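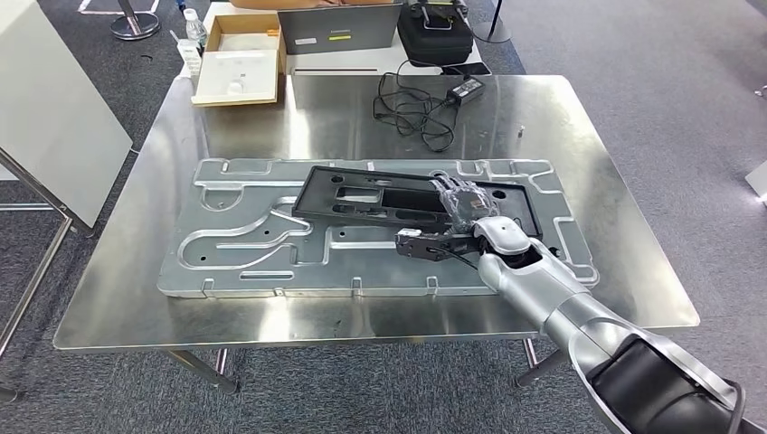

Mesa grande de acero inoxidable, con el marco negro sobre el panel de aluminio.

LISTA DE REVISIÓN DEL TALLER, CON MIS COMENTARIOS
Nave de Tronodell, planta baja
Revisa y comenta: Telma Rivadeneira
Fecha: 10 de enero de 2024

Como siempre, pongo primero el punto, luego el resultado y después me enrollo un poco (ya me conocéis). Lo que lleva PENDIENTE hay que cerrarlo antes de la próxima vuelta.

1. Salidas y pasillos
Resultado: CORRECTO, con una pega
La puerta del patio abre bien y la barra antipánico no se engancha, ¡por fin! La pega es el pasillo del compresor, donde me encontré otra vez dos palés de cajas de Kollár pegados a la pared. Se pasa, sí, pero de lado y metiendo tripa. Los moví con Gert y ahora están junto al muelle, que es donde tienen que estar. Si llega un pedido grande y no cabe, avisadme y buscamos sitio.

2. Extintores
Resultado: PENDIENTE
Todos en su soporte y con la aguja en verde. El de la entrada tiene la etiqueta tan desteñida que no se lee la fecha de la última revisión, así que lo doy por no revisado y ya está. He llamado a Tistside y me mandan a alguien con etiquetas nuevas. El de la oficina seguía detrás del perchero, o mejor dicho, debajo de tres abrigos. El perchero se va al otro lado de la puerta.

3. Cuadro eléctrico
Resultado: CORRECTO
Cerrado con llave, rotulado y sin nada apoyado delante. Probé el botón de prueba de los diferenciales con Zuzana mirando y saltaron los dos. Avisamos antes a la oficina, pero a alguien se le apagó igual la hoja de cálculo. Lo siento mucho, guardad más a menudo.

4. Estanterías
Resultado: PENDIENTE
La placa de carga de la estantería alta pone 2.000 kg por módulo. Sumé los albaranes de lo que hay en el módulo del fondo y me salen 1.671 kg, o sea que vamos dentro, aunque con todo lo pesado arriba, que es justo lo que pedí en agosto que no hiciéramos. Bajad las bobinas al primer nivel, por favor. También falta un pasador de seguridad en el larguero de la izquierda (he dejado una brida roja para que se vea cuál es).
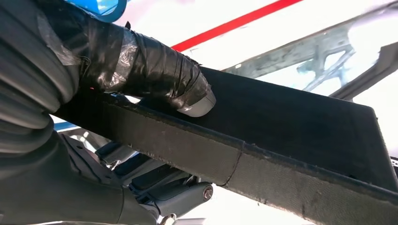 5. Cintas, bridas y demás apaños
Resultado: CORRECTO, pero leed esto
Este punto lo metí yo en la lista el año pasado y sigo defendiéndolo, aunque Štěpánka me llame pesada. La cinta que se pone deprisa acaba quedándose meses, y con los meses se levanta por los bordes, coge polvo y deja de sujetar. Donde haya vueltas de cinta negra brillante con tiras transparentes arrugadas por encima, quiero que se pase la mano en busca de puntas sueltas, con el equipo parado y sin tensión. Lo mismo vale para los mangos de las llaves, las asas de los carros y esa escoba que ya es más cinta que escoba. Si hay que rehacer un encintado, se quita el viejo entero y se limpia el pegamento antes de poner el nuevo.

6. Botiquín
Resultado: PENDIENTE
Faltan gasas pequeñas y suero, y las tijeras han vuelto a desaparecer. Jozefína ya ha hecho el pedido con referencia 853 a Tamance. Las tiritas sí están, hay más que de sobra. Quien tenga las tijeras, que las devuelva y no pregunto nada.

7. Suelo y limpieza
Resultado: CORRECTO
Bastante bien esta vez, ¡gracias! Queda una mancha de aceite vieja junto al torno que ya no resbala, la comprobé con la suela. El cubo de trapos sucios tiene que llevar la tapa puesta y estaba abierto. Lo cerré yo.

Resumen de pendientes
Extintor de la entrada: Tistside, a la espera de visita.
Pasador y bobinas: Gert.
Gasas, suero y tijeras: Jozefína.
Perchero: lo muevo yo mañana con quien me eche una mano.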